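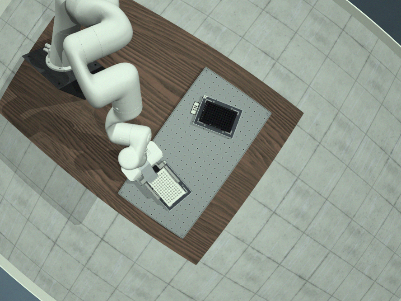 How to set up shipping rates and delivery times in your Lukgate shop

Lukgate comes with one default shipping rate, and many shop owners open their shop with it and never look at it again. Then the first heavy order comes and the shop pays the difference. In this guide I show how I set up rates for Saden, a small shop that sells candles and ceramic cups. You need one quiet afternoon, a kitchen scale and a tape measure.

Before you start

Please have these things ready:
The weight of every product, packed and with filling material.
The outside size of each box you use.
The current price list of your carrier.
Admin access to the shop. The Editor role can see the shipping page but cannot save it.

Step 1. Enter the weights

Go to Products, then Bulk edit, and choose the column Shipping weight. The field is in grams and accepts only whole numbers. A two-kilo parcel must be written as 2000, without the comma and without "kg". If you write 2,000 the system reads it as 2, and your customer will get a very cheap delivery. I made this mistake with a set of six cups, and Rania Ramadan, who does our accounts, found it only at the end of the month.

Products with no weight are counted as zero. To find them, sort the column from low to high and look at the top of the list.

Step 2. Make your zones

A zone is a group of countries or postcodes with the same rates. Open Settings, Shipping, Zones and press Add zone. I recommend starting with few zones. We have Home, Islands and Europe, and for a long time Home alone was enough.

If one address fits in two zones, Lukgate takes the one which is higher in the list. So the smaller zone must stand above the bigger one. In our shop Islands is above Home. You can drag the zones with the mouse, but press Save order afterwards – the page does not save it alone.

Step 3. Add the rates

Inside each zone press Add rate and choose By weight. Fill in the lowest weight, the highest weight, the price and the name that the customer will see. For the first band at Saden we use 0 to 800 grams, which fits one candle or two cups in the small box.

The bands should touch but not overlap. When one band ends at 800, the next starts at 801. If there is a gap, a customer with a basket in this gap sees the message "No delivery available to your address", and most people will not write to ask why.

Leave the highest weight of the last band at the limit of your carrier. For us it is 23 kilos, so in the field we write 23000.

Step 4. Write the delivery time

There are two fields here and they are easy to confuse. Handling time is how long you need to pack the order. Transit time is how long the carrier needs. The customer sees both added together.

Be generous with the handling time. Ülle Mägi, who packs our orders, works until Thursday, so an order from Thursday evening waits over the weekend. We wrote three working days and we get fewer worried emails than when we wrote one.

You can also set a cut-off hour. Orders after this hour are counted from the next working day. Check the time zone under General settings first. Mine was two hours wrong.

Step 5. Free delivery (optional)

Press Add rate, choose By basket value and put the price as 0. Decide if the limit is counted before or after discount codes. The default is before, and then a customer with a large discount can still get free delivery. We changed it to after.

Do not offer free delivery in a zone where you have not sent parcels yet. First send a few and look at the invoices.

Step 6. Test with real baskets

Open the shop in a private browser window and make some orders without paying. Test at least:
one light product to your own postcode
one basket just under a weight limit and one just over
one address in every zone
one basket that is too heavy for the last band

The last one should give the "No delivery" message. You can change this text under Settings, Messages. Ours asks the customer to write to us for a separate price.

If something is wrong

The old price still shows at checkout. Rates are stored for 30 minutes. Wait, or press Clear rates at the bottom of the Shipping page.

The customer sees two rates with almost the same name. You probably have an overlap in the bands, or a copied rate that was not deleted.

The Vullia label add-on shows a different weight from the shop. It adds the weight of the box by itself. If you have already included the box in Step 1, set the box weight in Vullia to 0.

Rates for orders which are already paid do not change when you edit a zone, so you can correct the prices at any time of day.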